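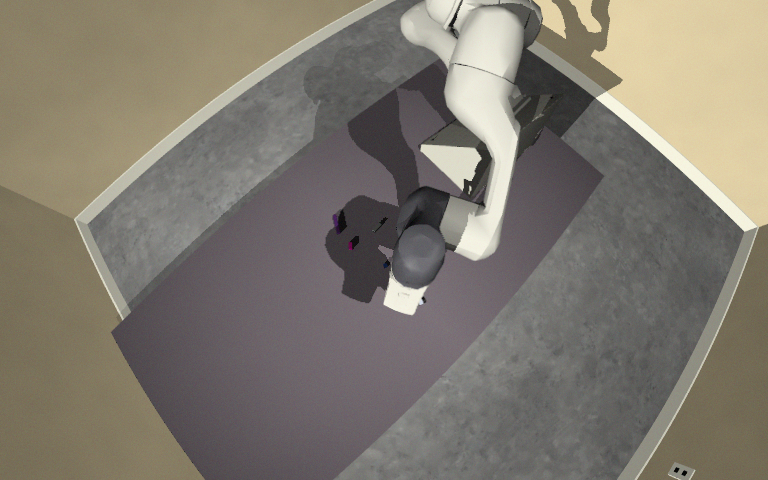
Ticket: Zellano Sim Kit, block sorting task
Opened by: Luminița Furtună
Customer: Venthorpe
Status: open, waiting for vendor

Problem
We have the trial license of the kit. In the block task the arm goes down to the table, closes the gripper and comes up without the block. It fails in 17 of 600 episodes. All the failures are with the small blocks.

What I tried
1. Restarted the simulator and loaded the default task again. No change.
2. Increased the physics steps per episode from 600 to 3000. The run is much slower, and the failures are the same.
3. Turned off the shadows. The failures became fewer, but I did only one run, so please do not take this as proof.

09:40 – Reply from Manole (support): please check if the policy uses the top camera only. The arm's shadow can fall over the blocks, and dark sides are then difficult to separate from the table.

11:15 – Yes, top camera only. I added the wrist camera and started a new run. Two failures until now, both at the table edge.

14:05 – Manole asks for the log files. Uploaded to the Fekier folder.

Still open for me: is the wrist camera included in the basic price, or only in the trial? The product page does not say it, and I must know before we order.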